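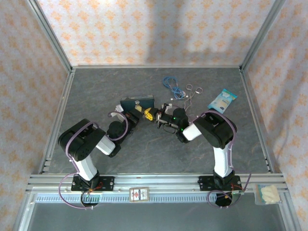
Marbled gray tabletop, with the two arms on the rail.

To: Travbridge Dyers list
From: Kirsty MacLeish
Subject: Re: Blues that go to mud (long, sorry, but I love this question)

On the list last night, indigo_porch wrote:

> Hello all, fairly new here, been reading for a while and finally
> brave enough to post. I dye wool yarn in my kitchen with acid dyes
> and I've been trying to get a skein with lots of different blues in
> it, like a painted night sky, with a bit of yellow here and there.
> What I get is one medium blue all over with green smudges, and where
> the navy and the yellow meet it goes the color of pond water.
> I'm using Jutari powders on Vivmont worsted. I mix them by the
> spoonful in a jam jar and pour them on. I've tried using less water
> and I've tried pouring more slowly. My sister says I should buy a
> variegated skein and be done with it.
> Three questions. How do you keep the blues apart? How do you get a
> really pale blue that isn't just patchy? And can yellow ever sit next
> to blue without turning green?
> Thanks for any help, and please be gentle.

Oh, welcome! And please don't listen to your sister. You are so much closer than you think. Everything you describe is a thing I did for a whole winter before I got a sky I wanted to knit with, and I still have the pond water skeins (they made very good boot socks).

I'm going to take your questions in a slightly different order, starting with the spoon.

Weigh the dye

I know, I know. But spoons are the trouble with pale blues. A spoon of navy powder and a spoon of turquoise powder don't weigh the same, and the difference between a heaped spoon and a level one is the difference between a storm and a summer afternoon. Get yourself a cheap scale that reads small amounts and make up stock solutions. One gram of powder in enough hot water to make 100 ml, in a bottle with a lid, labeled. Put a dust mask on while the powder is open and keep the dye tools away from the cooking tools for good.

Once you have stock you can measure blue by the syringe, and then the whole thing opens up! For a full 100 gram skein I use 200 ml of that stock when I want a deep navy. That's what people mean when they say a 2 percent depth of shade: 2 grams of dye for 100 grams of wool. For the palest sky blue I go down to a few ml for the whole skein. It looks like nothing in the measuring cup. You will be sure it's wrong. Let it be.

I also dip a strip of coffee filter in each cup and let it dry on the windowsill before I start. It won't match the wool exactly, but it will show you straight away that two of your blues are the same blue, and that was my problem for months. I had four bottles and only two colors.

Soak longer than you want to

Patchy pale blue is nearly always dry wool in the middle of the skein. Vivmont worsted is a lovely round bouncy yarn and it holds air like a sponge, so give it a good long soak in lukewarm water with a tiny drop of dish soap. I put mine in at breakfast and dye after lunch. Squeeze it, push it back under, and watch for bubbles. When the bubbles quit, you're ready.

For a pale base coat I leave the acid out at the beginning. Put the wet yarn in a wide pot with plenty of water, stir in your few ml of stock, lift the skein in and out a couple of times, and warm it slowly. Add the vinegar or citric acid in little bits once the color has had a chance to move around. Acid and heat are what make the dye grab, and pale color that grabs early grabs in one spot. With dark colors you can be rougher, they forgive you.

Turquoise is the odd one. It's slow to take up in most lines I've used, and Jutari's is slower than any of them. If the water is still blue after your usual time, give it longer at a low simmer before you decide it has failed. I've had a pot look hopeless at four in the afternoon and come out clear after supper.

Build the blues in layers

You wrote that you pour everything on in one go. There's your single medium blue! All that wet dye is swimming together before it can set, and it averages out. What worked for me was doing it in passes, with heat in between.

First pass, the very pale blue all over, heated until the water is clear. Let it cool until you can handle it.

Second pass, a middle blue, laid on in stripes with the skein flat on plastic wrap. I use a soft bottle with a nozzle and press it in with gloved fingers so it reaches the back. Leave gaps bigger than seem right, the dye will creep. Wrap it up and steam it.

Third pass, navy, and very little of it. I used to drown the thing in navy at this point. Now I put it on in short curved strokes at the edge of the middle blue and leave whole stretches alone. The pale parts are what make the dark parts look dark.

If you want a reference for how much dark a sky can carry, look at a painting, and look at it close up. I've been leaning on The Starry Night like half the planet has, and what surprised me was how much of the upper part is pale. There are wide bands of light blue and white sweeping across, with the darker curls sitting over them. From across a room I'd remembered it as a dark picture. My early skeins were all dyed from memory, and it shows.

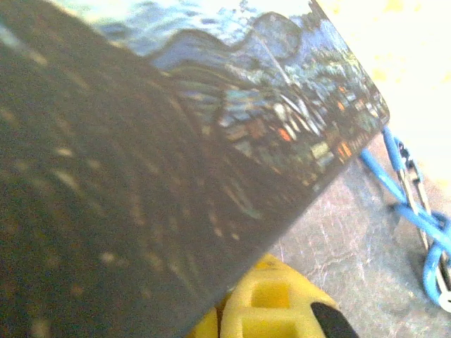
Yellow beside blue

Can it be done? Yes! But you have to dye the yellow where there is no blue, so it has to be planned before the first pass.

The way I like best is to tie off. Take a length of thick cotton string, or a strip cut from a plastic bag, and bind a short section of the skein very tightly before the pale blue bath. Bind it more tightly than feels kind. After the blues are set and rinsed, cut the ties (carefully, with blunt scissors, ask me how I know), and you have little undyed windows. Dab your yellow in there with a foam brush. Hardly any liquid, and blot with a paper towel as you go. A small halo of green at the edges will happen and I've come to love it, because it softens the join.

The other way is yellow first. Dye those patches a strong warm yellow, set them, rinse until the water is clear, then lay the blue around them by hand and stay well back. This gives you a brighter yellow than the ties do, but your pale base coat can't be a bath any more, it has to be painted on, so you trade an even sky for brighter stars. Try both on mini skeins.

Two things about the yellow itself. Choose a warm one, leaning to orange. A lemon yellow has a greenish cast before you've done anything to it, and next to turquoise it hasn't a chance. And if you mix a drop of orange into it, any overlap with the navy goes toward brown and gray in place of bright green. In small amounts that reads as shadow. In large amounts, yes, pond.

If you have the Peñalver handbook, the chart on page 132 is the one to prop up in front of you. It shows every blue in the set crossed with every yellow, and you can see at a glance which pairs behave. My copy falls open there and has a thumbprint in turquoise.

A few odds and ends

Rinse with water the same warmth as the yarn. I'm sure you know this, but it's the step I skip when I'm excited and I've felted some beautiful things that way.

Write it down. I keep an index card for every skein with a snip of the yarn taped to it: how many ml of what, which pass, how long it steamed. The good ones I'd never have been able to repeat otherwise. I also write down what I was aiming at, and it's fun to see how far off it landed.

Don't judge it wet! Wet wool looks a good deal darker and every color seems richer. Hang it overnight, re-skein it in the morning, and only then let yourself have feelings. Re-skeining alone changes everything, as all those blobs and stripes get broken up and start to flicker against one another.

And wind it by the length you'll be knitting if you can. Long repeats pool in great big patches on a hat and stripe nicely on a shawl. Short ones look like confetti on both. For a sky I like them uneven, so I tie my windows at all sorts of distances and never measure.

On what to knit with it: plain stockinette, or a garter stitch shawl with big slow curves. I tried a cable pattern once and it was like shouting in a thunderstorm. Let the yarn talk.

One more thought on color picking. I used to match my blues to pictures on the computer and they came out different every time, depending on the screen. Anything printed works better for me, a postcard, a calendar page, a box lid. Hold your dried coffee filter strips right up against it by a window. You'll find blues you hadn't noticed were there, and the yellow of that moon is much warmer than I ever mixed it. 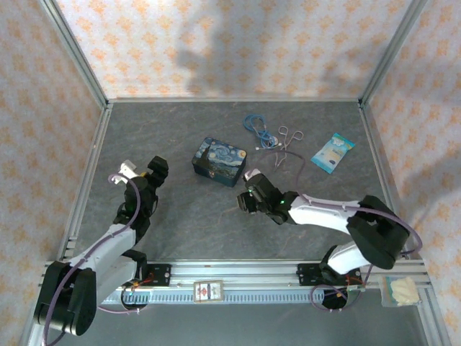
The Starry Night box on the gray top, diamond-pattern walls around it.

Please, please post when you've done your next one, even if it comes out green. Especially then. Tell us which Jutari blues you have and I'll look through my cards for anything that matches. I have a half-used bottle of their navy stock going strong since March, so the keeping quality is excellent if you store it somewhere dark and shake it well.

Has anyone else on the list tried the tie-off trick on a singles yarn? I'd love to hear whether the ties leave a dent. I'm eyeing a very soft one and I'm a bit afraid of it.

Happy dyeing,
Kirsty

--
You are receiving this because you subscribed to Travbridge Dyers.
To leave the list, send a message with "unsubscribe" in the subject line.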